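# Plate Waste in the Tura Hall Cafeteria

## Background

Our group wanted to know how much cooked food gets thrown out at lunch in Tura Hall, and whether plate size has anything to do with it. The cafeteria serves buffet style, so students fill their own plates. It is run by Delledness, a catering company that also handles the smaller café in the Tseng building. We left the café out because most of its food is sold wrapped.

## Method

We collected scraps at the tray return during the lunch period over two weeks in June. In the first week the cafeteria used its regular dinner plates. In the second week it put out the smaller plates normally kept for breakfast. The menu was the same both weeks.

Students scraped leftovers into one of two tubs – one for edible food, one for bones, peels and napkins. Only the first tub was weighed. Drinks and soup were not included, as we had no good way to separate them from ice and rinse water.
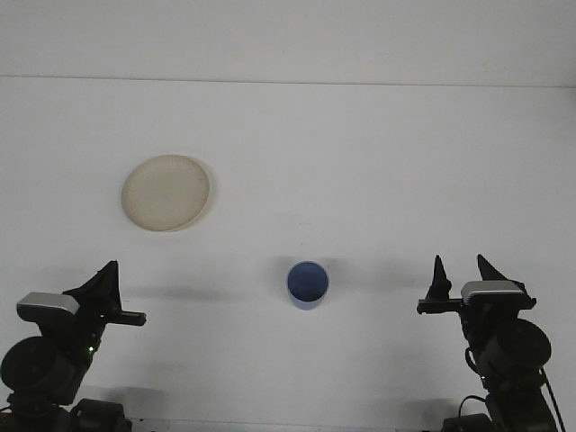 The weights were written down at the end of each lunch and entered in a spreadsheet the same afternoon. We also asked students leaving the line to fill out a short card, and 133 of them did.

## Results

We recorded 1548 lunches in total. Edible waste per lunch averaged 70 grams in the first week and 35 grams in the second. Rice and pasta made up most of it both times. Salad waste barely changed.

On the cards, the most common reason for leaving food was "took too much." Several students in the second week wrote that they went back for seconds, which slowed the line.

## Problems

One tub was emptied before we weighed it, so that lunch is missing from the totals. Field trips also made the second week quieter – shorter lines may have changed how people served themselves.

The Rurkora dining hall still uses trays, and we would like to repeat the weighing there next term with the same tubs and scale.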